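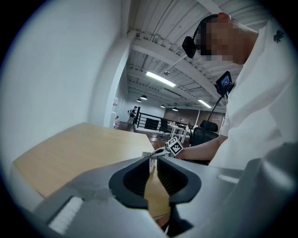
The club that teaches robots by hand

I'd been in the door less than five minutes when somebody put a gripper in my hand and told me to pick something up. No safety talk, no slideshow, no name badge. I'd come to write a nice tidy piece about a student robotics club and I was already part of the workforce!

The club is called Flimida (I asked what it means and got three different answers, all delivered with total confidence) and it's run by Mirjana Todorova, who teaches electronics during the day and then, by her own admission, can't leave the subject alone in the evenings. They meet from half past four until whenever the building closes, on an upper floor with brick at one end and a ceiling that makes every dropped screw sound like a car crash.

What they're working towards is the Medeck Cup, a student competition held every December. Teams turn up with a robot arm that has to clear a table of small objects it hasn't met before, and put each one where it belongs. You can write the rules for that yourself, line by line, and last year Flimida did. They came sixth from the bottom and the arm spent most of its final round pushing a bottle top gently towards the floor. So this year they're going the other way. The students do each job themselves, over and over, holding the same sort of gripper the arm will wear, and the arm learns from the recordings.

It sounds easy, doesn't it? Close the fingers, lift, move, open. I thought so too, right up until I tried it. Your own hand does a hundred clever little things you never notice, like rolling a pen a bit so it sits better, or nudging a card with your little finger to get an edge up. Take all that away and give someone a pair of jaws and they go back to being about two years old. I chased a small piece of card across that table for what felt like half the evening. When I finally got it, I squeezed so hard it bent, and a lad next to me said "we'll keep that one" in a very kind voice, which I think meant they wouldn't.

The good ones make it look like nothing. They lean right in, elbow low, and they don't hurry. The printed square patterns on the grippers are there so the software can work out where the thing is and which way it's tilted, and you do have to keep them where they can be seen, so there's a particular way of holding your wrist that everyone in the club has picked up. I caught one of the girls doing it with a fork at the break. Head cameras are part of the kit as well, and after an hour you stop finding it odd to be talking to someone who has one on.

Fingers are the big argument here. I mean a proper, long-running, people-going-quiet argument. Half the club likes plain metal jaws, which are stiff and exact and good for thin things. The other half swears by soft black pads, hollowed out like little cups with ribs inside, which give a bit when they meet something round. Mirjana won't settle it for them. "They can argue with me or they can argue with the results," she told me, "and the results don't get tired." She does have a favourite, I'm sure of it, but I couldn't get it out of her even with a biscuit.

Everybody's tally goes up on a shared sheet, and when I visited the total stood at 2,082 recordings. I asked how many were any good and there was a bit of shuffling. They throw out anything where the object slips, or somebody's sleeve gets in the way, or the person stopped halfway to laugh. (Mine all went in the "to be looked at" folder. I've chosen not to ask.) The checking is the dull part and they take it in turns, six clips each and then swap, with crisps.

Nobody in the room was what I'd expected, either. I'd pictured lots of people who'd been soldering since they were in nappies, and there are a couple of those, bless them. But one of the best pairs of hands belongs to a student on the cake decorating course who came along with a friend and stayed for the warm radiator. She can set a card upright on its edge first go, with the jaws, while telling you about her bus journey. The coders have started asking her to slow down so they can see what she's doing.

There are things they'd like. A second table, for one. More tape, always more tape. They've named the competition arm Strazds and it shares its corner with an older one called Zultach, which is used for trying things out on and has the scars you'd expect. Mirjana would love a third so the beginners could have one to themselves, and she's written to just about everyone she can think of. She also wants people who can't do maths, or who think they can't, to come anyway. Her view is that if you can butter toast you can teach a robot something.

I went back two weeks later, partly for this piece and partly, I'll admit it, to have another go at that card. My wrist was better. My patience wasn't. I got it up off the table cleanly on the sixth try and let out such a yelp that one of the coders took his headphones off to see what was wrong. Then they handed me a pen lid and off we went again.

New members can turn up at half past four on club evenings during term. Wear short sleeves if you can, and bring your own mug.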